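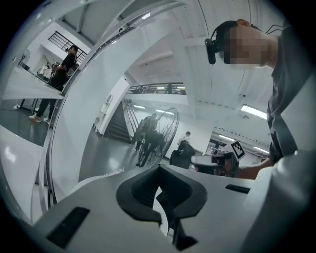 A white hand-held gripper with a black finger, in a shared workshop

The Skaltberg gripper is a hand-held gripper design made for building at home or in a shared workshop. It was started by Segundo Sánchez, who published the first drawings in October under the name Cimitz. The present name came with the second version, when the body was divided into two shells so that it could fit on a small printer.

Construction

The shells are printed in white or gray plastic and need 5 hours each on a common home printer. The fingers are cast from soft rubber in a printed mold. Builders usually make the fingers first - the rubber must rest until the next day before it is taken out. The jaw moves on a steel rail and is closed by a trigger with a spring. The full list of parts has 100 entries, and most of them are screws.

Markers

Square printed markers are used to follow the position of the tool. They must be flat and without shine. In the older Pletadex variant they were glued directly on the shell, but this made repair difficult, and later builders put them on a separate part which can be removed.
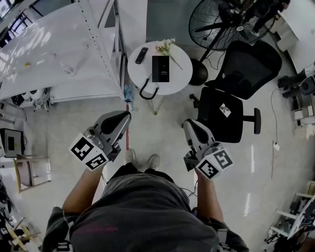 Can the gripper be built without a printer?
It is possible to order the printed shells from a local shop and do only the casting and the assembly at home.

Variants

The Grīnberga variant has a longer trigger and a stronger spring. It is heavier, and its rail is not exchangeable with the rail of the original design.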